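Sutarik Building Users' Group — Minutes
Wednesday, August 7, 2024
Chair: Sándor Vass. Minutes: Dezső Fülöp.

1. Previous minutes
Approved with one correction: the invoice from Follier was $2,931.

2. Snack and break supplies
Stock order stays monthly. Limit per order: 25 packages.
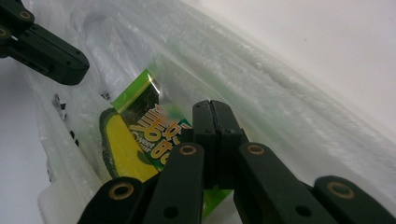 Unspent money carries over to January.

3. Heating
Mohamedi inspected the boiler. Valve 3 leaks and will be replaced — quote capped at $2,000. Vass to sign.
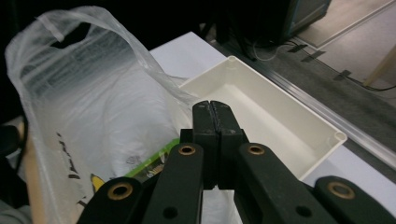 Radiators on the north side to be bled after the valve work.

4. Room bookings
Imanard asked for a fixed evening slot. Deferred; Fülöp to check the lease.

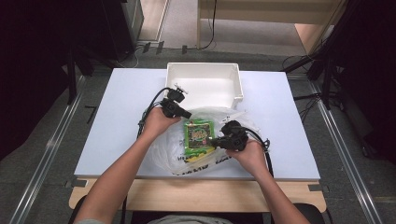
Double bookings go to the chair.

5. Other business
Bike rack bolts still missing. Carried forward.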